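Robot arm coming to our PC refurb bench, what happens to the people?
Posted in Workplace Tech, 11th February

Rurketti fan here, long-time reader. I work at a small shop called Bruvmont where we take in old office desktops, strip them, test the parts and sell them on. There are four of us on the benches. My boss has been to see a robot arm doing teardown work and now he's all excited and wants one by July. He says no one is losing their job, but I've been doing this for nine years and I can't picture what I'd be doing all day! Has anyone here lived through it? Do you still get to touch a computer, or do you just stand there?

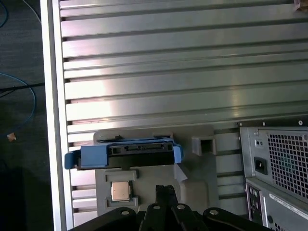

I should add that I'm not against it. My wrists hate me after a full day of drive caddies and I'd hand those over tomorrow. It's the boredom I'm worried about (and the pay, if I'm being fair).

Nkechi Balogun
We got ours at Kurnen two years ago, so I can tell you how it went for us. The first couple of months were more work, a lot more. Every part needs a set place to go, so I spent my days fiddling with the parts tray and moving the case over a hair and trying again. Your boss should plan on slow output for that stretch, and you should make him say so out loud before it starts.

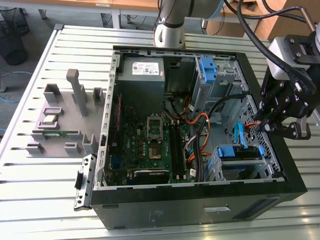

Open tower on its side, with the gray parts fixture next to it.

After that my job sort of slid sideways. I do the odd cases now, the bent brackets and stuck screws and the models we've never had in before, and I decide which machines are worth doing at all. I like it better than I thought I would, but one guy on our team really missed having a rhythm and moved over to shipping. What I'd push for is getting the bench people in on the tray layout. You know which way a drive wants to come out, and the person selling the arm doesn't.

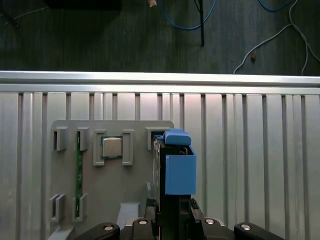

Oh, and ask about pay early. We had two people doing new work on the old job title for ages before anyone fixed it, and it caused more bad feeling than the robot ever did.

Eze
depends on the boss tbh. ours bought one and it's fine, you get used to it. get the training in writing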